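Recording knob-turning demonstrations on a hotplate stirrer

This page covers data collection for the Claveo policy, which learns to operate the front panel of a standard lab stirrer from recorded demonstrations.

1. Lay out the table
Use a black cloth. Set the stirrer with its knobs reachable by the arm, and the flask seated in the metal block. Both readouts must show OFF at the start of an episode.

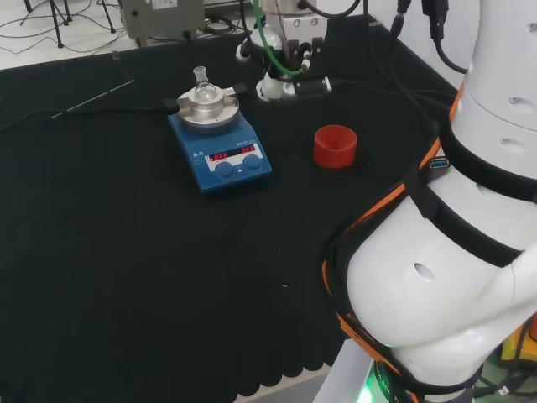
2. Check the wrist view
Open the wrist stream before recording. Plain cloth is acceptable as a first view - the policy has to learn the approach as well as the contact.

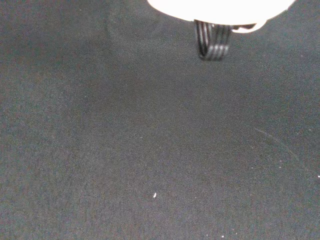

Do episodes need to start from the same arm pose?
Vary the start pose. With a fixed start, our success rate dropped as soon as the stirrer was moved.

3. Check the head view
Confirm that the panel is not hidden by the arm. If it is, move the stirrer and repeat step 2. 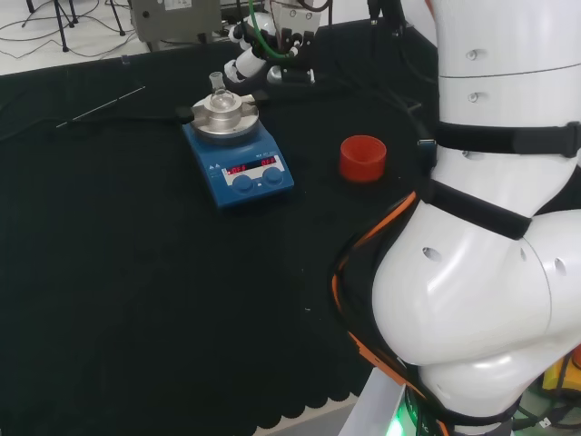
Head view: stirrer left of the arm, both displays at OFF.

4. Record
Bring the finger to the knob, make contact, then turn. Discard episodes with a slip. The Gurkell set has 688 episodes; 349 were used for training and 40 held out for testing. Train with 2 seeds.

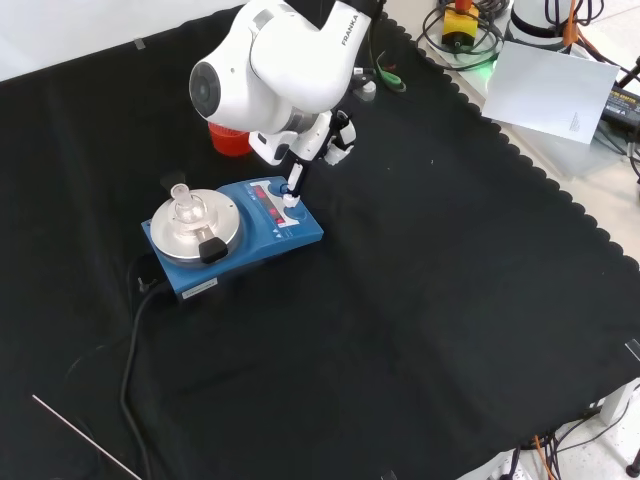

Side view: fingertip on a panel knob.

Last updated: February
Contact: Despina Tomić | © Bresta | Back to top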